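4.2 Souvenir clothing and the bed as a sorting surface

I went into the Midport households expecting to write mostly about closets. Drawers, shelves, hanging rails, the places where clothes live once they've been put away. What I ended up with was page after page of notes about beds. Almost everybody I visited folds on a bed, sorts on a bed, and leaves things on a bed when the phone rings (I do it too, so I can't claim any distance here). The bed is the biggest soft flat thing most people own, and it sits right next to wherever the clothes are going.

In this section I want to stay with one small category that kept slowing people down: the souvenir garment. I mean a T-shirt or a cap with the name of a place on it, or of a boat or a beach bar – something picked up on a trip and brought home. In our coding sheet these started out under "tops" and "headwear," and Fulvio Farina, who did the second round of coding with me, was the one who pushed for pulling them out. He was right! People handle them differently. A plain black shirt gets folded and stacked without a word. A black shirt with a name across it gets turned so the name shows, or gets held up, and quite often a story comes along with it.

It gets more interesting when the souvenirs come in sets. Xiong calls these "paired keepsakes" in the pilot notes, and I've kept the term, even though a set can have more than two things in it. The items share a name or a logo, so they feel like they belong together, but they don't store together at all. A shirt folds flat. A cap doesn't, or at least nobody I talked to wanted to flatten one. So the set gets laid out on the bed as a set and then has to be split up, and that's the moment I find people hesitating. Figure 3 has one such set, from a bedroom with a quilted spread that I have to admit I was a little jealous of.
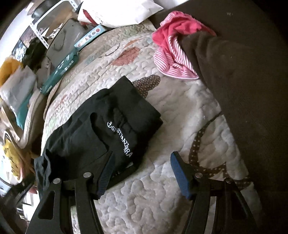
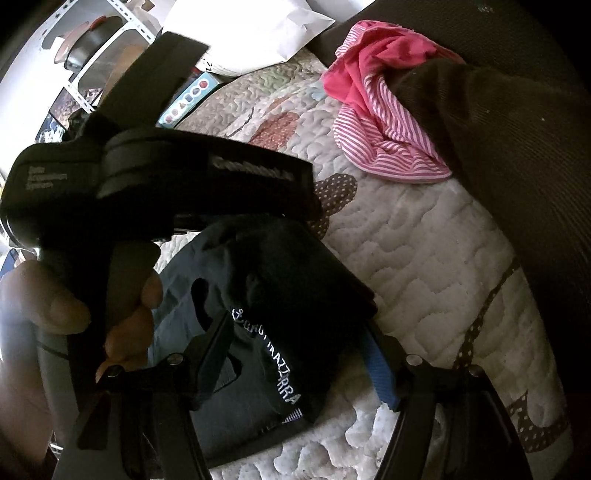 Figure 3. Souvenir items with an anchor logo and white lettering, on a quilted bedspread. First picture: folded black garment, "GROTTAZZURRA." Second picture: black baseball cap, lettering ending in "AZZURRA."

Two points about this set. First, the lettering does a lot of the work. With black fabric on a pale, busy bedspread, the white name is what my eye goes to, and participants told me much the same thing about their own piles. One woman said she looks for "the writing" before she looks for the shape or the color. That fits with what we found in the shorter Umidano visits, where people asked to find a particular shirt in a stack nearly always talked about the print.

Second, the anchor. Small logos like this came up far less in the interviews than names did, and I had more or less written them off. Going back through the transcripts, though, I noticed that people use them as a kind of shorthand once the name is folded out of sight. "The anchor ones," "the fish ones," and so on. A logo can be tiny and still tell you which pile a thing goes in, so long as you already know the set.

So where do the sets go? Of the 200 storage decisions we logged, we could code 198; in the other 2 the garment was moved again before the visit ended and I didn't feel comfortable calling it either way. I'd expected the shirts to go in with the everyday shirts and the caps to go up on a shelf or a hook, full stop. Plenty did. But there was a third habit that we hadn't put on the sheet at all, where the whole set went into a bag or a box together, out of daily use, often with the tickets and maps from the same trip. The Grorninora protocol treats that as "archiving," a word none of our participants used. They said "keeping it nice," or "with the vacation stuff."

I come back to the vacation stuff in Section 4.3, along with beach towels, which turned out to be a headache of their own.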